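Work Table Checklist - Foam Block Sorting
Site: Zomstead, Bikby room
Period: September
Form used: Datutura general inspection, short version

Scope: table covering, tape grid, blocks, trays, floor beside the table. Power and wiring are on a separate form.

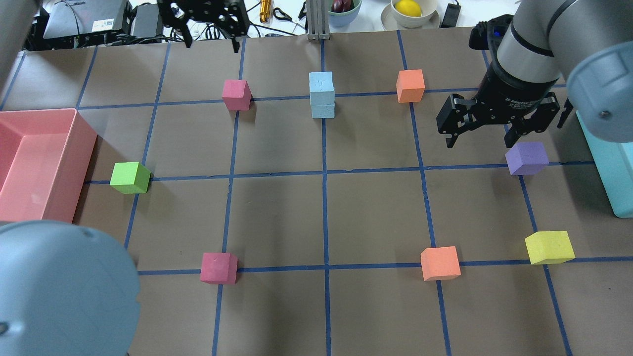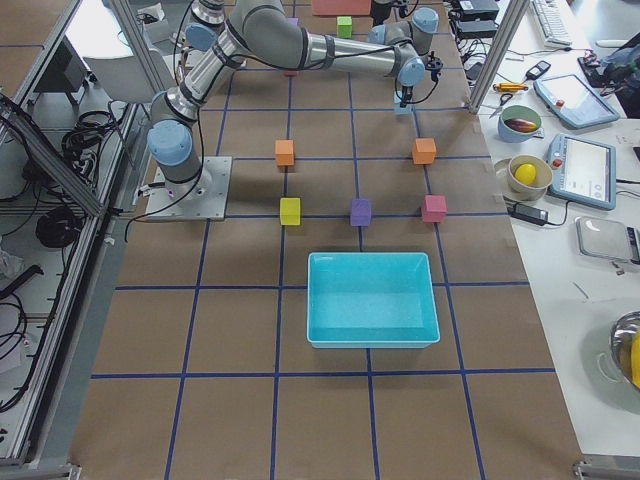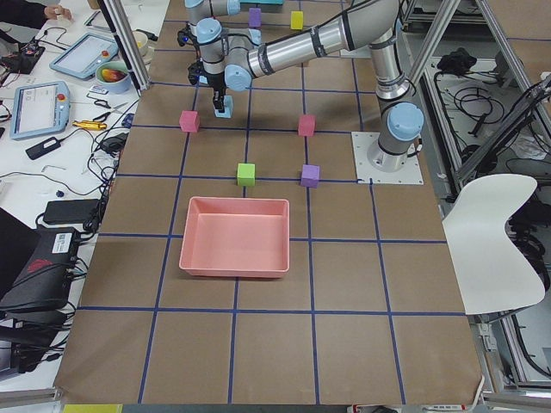
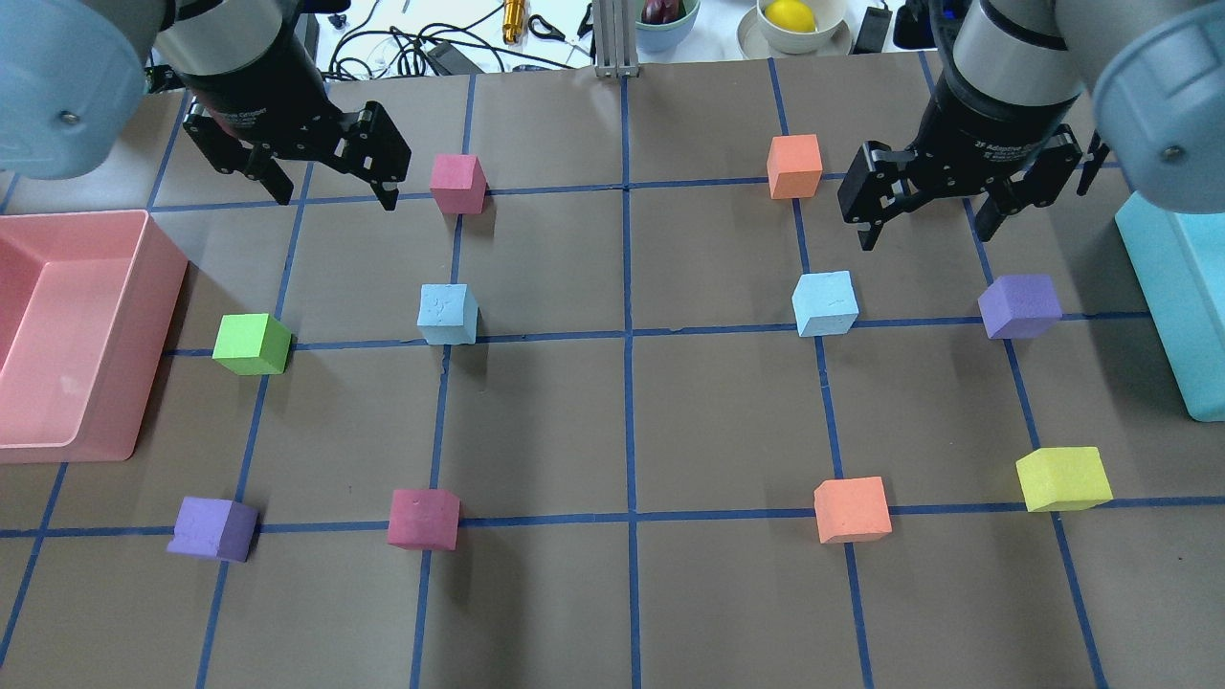
Table surface, tape grid and foam blocks, all four views.

1. Covering flat, no lifted corners - OK
Press along all four sides by hand. Replace if torn through.

2. Tape lines stuck down along full length - OK with comment
Check the crossings first, they lift before the rest. Press down any loose end or cut it and lay a new piece. Do not tape over old tape.

3. Grid squares match the plan - OK
Plan calls for up to 500 mm between lines. Measured at the two long sides only.

4. Blocks clean and whole - OK with comment
Light blue ones pick up marks and should be wiped at the end of the shift. Throw out any block with a torn corner. Spares are in the Fodor cabinet, bottom shelf.

5. Trays free of cracks, rims smooth - OK
Run a finger along the inside of the rim. Pink and turquoise trays are both approved for this table.

6. Floor beside the table - Action
Cable coils on the floor on the chair side, second picture. Hang them up or move them under the table - walkway must stay 1,000 mm clear. Chair goes back against the wall when not in use.

7. Lighting over the table - OK

8. Spare tape on hand - Action
One part roll left. Reorder, blue, same width as before.

Items 6 and 8 to be closed before the next check.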